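How to Cut Down Your Kitchen Tools Without Regretting It

5 comments
70 shares

Most decluttering advice for kitchens is written by people who want to sell you drawer dividers. I tried the Orkham set last year. It gave me tidier drawers full of the same junk. If you want fewer tools, you have to get rid of tools, and that takes one afternoon and a little stubbornness.

Start by emptying two drawers and one cabinet. Skip the advice to empty the whole kitchen at once, unless you enjoy eating takeout beside a pile of whisks. Put everything on a flat surface where you can see it, and don't stack anything.

Now pick up each item and ask when you last cooked with it. Don't ask whether it's useful. Everything is useful, according to the package it came in. If you can't name a meal, it goes in a box.
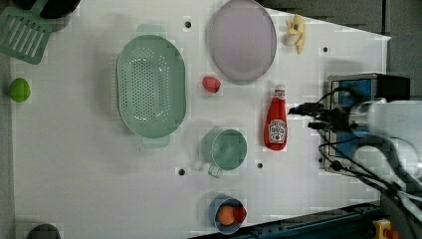 A green slotted spatula and a mint-green colander on a white tabletop.

Tape the box shut, write the month on it, and put it somewhere annoying to reach. Mine went up in May. The popular rule says to wait a year, but I can't see what a year proves. Seven weeks is plenty for anything you use in normal cooking. Holiday things, like a roasting rack or cookie cutters, can have their own shelf and be left out of this.

Be suspicious of duplicates. I have heard every argument for a second colander, including that one is for pasta and one is for berries. Rinse it. Same goes for spatulas: keep one that's safe for your nonstick pan and one that's stiff enough to get under a burger.

Gadgets that do a single job need a harder look. The Dridus herb stripper is slower than my fingers, and it has to be washed afterward. A garlic press may earn its place if you cook with garlic most nights.

When the time is up, give the box away without opening it. If you open it, you'll find reasons. And leave the empty space in the drawer alone for a while before you go shopping.

Share this page
7 shares this month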